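Can a robot clear my table yet? Your questions, answered

Posted by Kenneth Tagle, May 29, 2018

I get more mail about household robots than about anything else on Brurnatberg, and I love it! These are the questions that come up most, with the best answers I have right now.

Can a robot tidy up after me today?

A little, on a good day, with the table set up for it. Picking up one object and dropping it in a basket is something a decent arm can do. Doing it for everything you left lying around last night is another matter. Machines are very good at repeating a motion and still pretty shaky at deciding which motion is called for.

What's so hard about picking up a wrapper?

Mostly that it's thin. A mug gives you sides to grab, and a small packet lying flat gives you next to nothing. You and I slide it to the edge of the table or get a fingernail under it without thinking. A two-fingered gripper has to come down at the right height and the right angle, and if it's a hair too high it closes on air. Too low and it's pushing on your furniture.
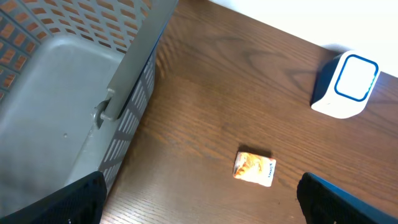
A flat packet between the gripper fingers, with the basket to the left.

Shiny packaging makes it worse, because glare can confuse a camera. And a crumpled wrapper never has the same shape twice, so you can't just store a picture of it and call it done.

Would two arms be better than one?

For some chores, absolutely. Folding a towel with one hand is miserable, try it. For snacks on a table, one arm can do the job, and a second one mainly gives you more reach – plus the new problem of keeping the two from bumping into each other. I still get excited every time I see a pair of them on one rail. 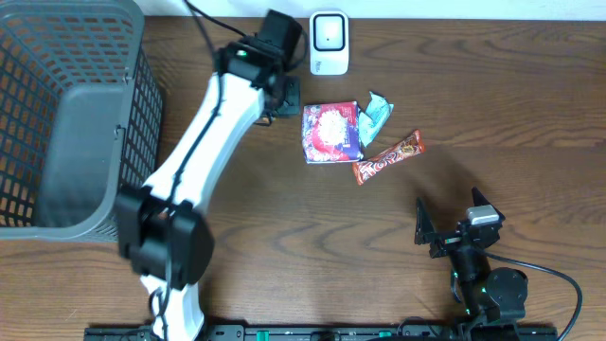
Photo: Abdella / Badelell

How does it know what's trash and what isn't?

It often doesn't. A candy bar and an empty candy wrapper can look nearly the same from overhead. A person picks it up and feels the weight. Some arms can sense weight too, but then somebody has to tell the software what to do about it. My advice for now is to decide that everything in a certain area goes in the basket, and keep your phone out of that area.

Will it leave my other stuff alone?

Ask this one first! Anything that lives on the table all the time has to be treated as off limits, and that usually means setting it up by hand. Move it to a new spot and you may need to do it again.

What about laundry, dishes and shop work?

Shop work is way ahead, as long as the parts arrive in the same place every time. Dishes are somewhere in the middle. Laundry is the one I'd bet on last, and also the one I want most.

So should I wait to buy one?

If you want a clean table, yes, wait. If you like tinkering, jump in now with a small arm and three objects that are easy to grip. Save the flat ones for later. I'll update this page in January, so keep the questions coming.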